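4.2 Do visitors to market halls buy what they came to see?

Guides tell travelers that a working food market shows a city as it is. We doubt this claim has been tested as often as it has been repeated.

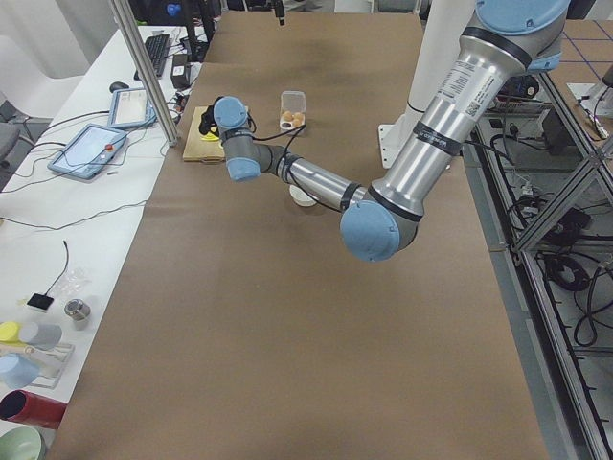
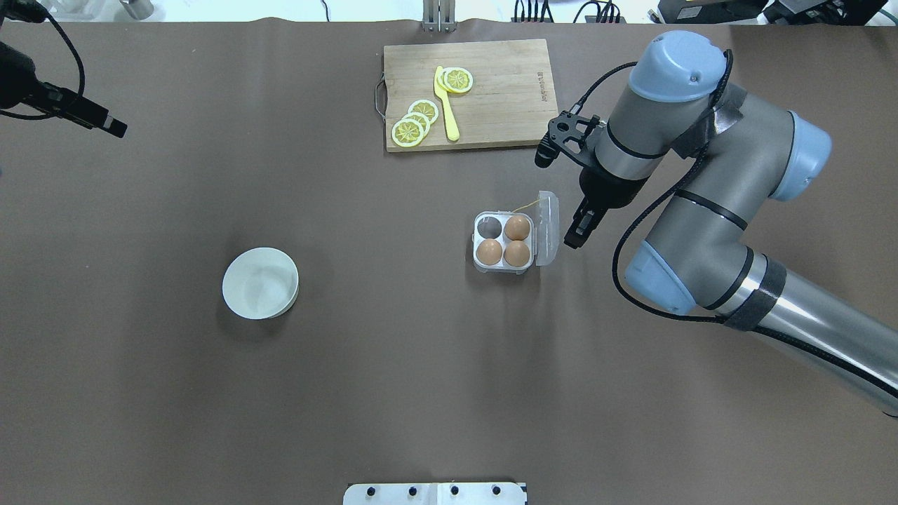
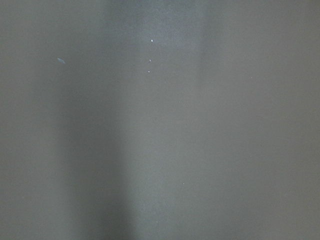

Figure 5. Long table with covering; cutting board with lemon slices; gray surface, close up.

Tredstead, Jan 19, 2022

Our survey of the Nurkar market hall drew 706 usable replies, all collected in July. Only 21 percent of visitors said they had bought fresh food, and 20 percent had bought nothing at all. Vlachopoulos reads such numbers as proof of "deep contact" with local life. We find that hard to accept. A person who watches a fish being sold has watched a sale, and little more can be drawn from it. Panagiotou's exit counts at Sfakianakis are more careful, but they leave out anyone who used the side doors. The Cidum index, which scores markets on how authentic they feel, rests on the visitors' own word and is not used in the sections that follow.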